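The Week the TV Died

So the TV gave up on a Friday in October, at the precise moment I had put my feet on the couch. A pop, a small gray dot in the middle of the screen, and then nothing. Zeeshan pressed every button on the remote twice and then stood behind it for a while with a flashlight, like a man who knows what the inside of a TV is supposed to look like. He does not.

I was all for going to bed with a book. He was all for going through the hall closet, where we keep the games, and by "keep" I mean we push them in and shut the door fast. We moved here from Broltasgate two years ago and I don't think half of that closet has been touched since. Out came a jigsaw with no picture on the lid, the word game his sister gave us (still has the price on it, sorry Sadia), a travel backgammon set with a broken hinge, and a shoebox that rattled.

The shoebox was the good one! Poker chips, dice, a pack of cards still in its wrapper. I remember buying the cards, too. There was going to be a regular poker night at our place, with snacks, and I had a whole list of people to invite. Then we painted the living room and everything was under sheets for a month and I guess it just slid.

Anyway, we cleared the mail and the fruit bowl off the table and tipped some of it out.

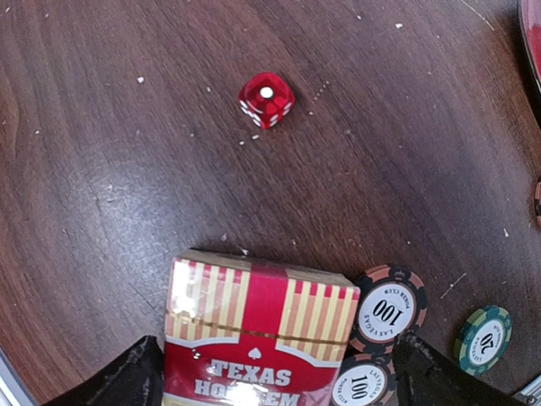 Red die, a few chips, and the Texas Hold'em cards still in their plastic.

I love a see-through die, I always have. When I was a kid my grandmother had a set of them in a little leather cup and I used to hold them up to the kitchen window one at a time to see the spots on the far side. I told Zeeshan this and he said "so do you want to play or not," so that was the end of memory lane.

Now, neither of us could remember how Hold'em works. I knew you get two cards of your own and that some go face up in the middle, and I was pretty sure about the flop. Zeeshan kept insisting there was a thing called the creek. (It's the river. I looked it up on my phone, which he said was cheating, and I said it can't be cheating if we haven't started.)

Then we had the long talk about chips. He wanted to start with 400 each because it would feel like a real game. I wanted 200 because I wanted to be asleep before midnight. We called Sadia to settle it, and she said 200, and then she said she was coming over, and she did, in her slippers, with half a pan of brownies and a bottle of ginger ale. She lives 4 doors down so it isn't as dramatic as it sounds.

It's a much better game with three. Sadia Chaudhry, I will have you know, bluffs like a bandit. She sighed over her cards and said "oh, I don't know, I suppose I'll stay in," and then laid down a full house. TWICE. Zeeshan ran out of chips first and appointed himself dealer, and he does a very fancy shuffle that puts a good portion of the cards on the floor. I hung on until a little after eleven and lost everything on a pair of nines. I'd do it again. I liked those nines.

We used the die to decide who had to wash the brownie pan. Low roll washes. I washed.

A few things I want to remember for next time, mostly for my own benefit:

Put a tablecloth or a towel down. Chips on bare wood are loud, and Zeeshan stacks and unstacks his the entire time he's thinking.

Write the order of the hands on an index card. We argued over whether a flush beats a straight for longer than we argued over the color of the living room. (It does.)

Brownies and cards don't mix. Napkins, please, or something you can eat with a fork.

The TV is still sitting there, by the way. The repair place can't come out until the end of next week, and Zeeshan has started saying things like "well, as long as we're looking at new ones." We'll see. Sadia has already asked if we're on for Friday, and she's bringing her neighbor, who she says is terrible at cards. I don't believe that for one second — that's exactly what she told us about herself.

If anyone has a good snack idea that isn't greasy or crumbly, leave it in the comments. I've got pretzels and that's as far as I've gotten.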